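Category: Jobs > Kitchen and Household > Part-time

Table and Dishes Assistant wanted at Tremow

Tremow is a small dining house with a shared kitchen. We are searching for one person who will take care of the bowls, the tables and the shelves between lunch and dinner. The work is 3 hours per day, in the afternoon.

Your main task is to stack and sort. We serve soup, rice and fruit in the same kind of pink bowl, and after every meal the bowls must be brought together, looked at one by one, put one inside the other and carried to the shelf. We own 515 of them, so the person must like order and must not be in a hurry. A chipped bowl goes to Muthu Lobo in the storeroom, who writes it in the book.
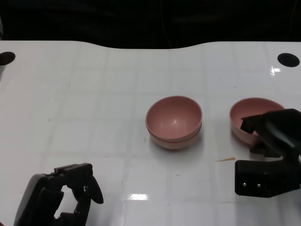 Pink bowls on the white table.

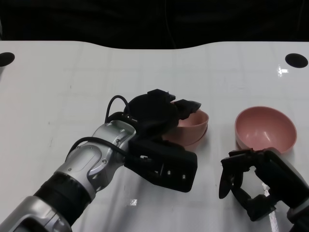 Besides the bowls, you will wipe the tabletops, fold the napkins and prepare the trays for the evening. On some days there is also a delivery to unpack together with Ravindran Fernandes. The boxes are not very heavy – two people always carry the big ones.

We ask for the following:
- clean and calm way of working
- good eyes for small cracks and spots
- you can stand for a longer time
- simple English, spoken or written

Experience in a kitchen is welcome but it is not necessary. Indira Nambiar, our kitchen manager, will show you the work during your first three shifts, and these shifts are paid like all the others. You receive a warm meal each day, an apron and a locker. Shoes with a closed toe you must bring yourself.

We would like to fill the position soon, and the contract goes until the end of July. After this it can be made longer if both sides wish it.

Please write a short letter with your name, your telephone number and the hours when you are free. You can leave it at the counter for Indira Nambiar, or send it by post to Tremow, Box 878. Letters must reach us by 30 Nov 2018. Every person who writes will get a reply, also when the place is already taken.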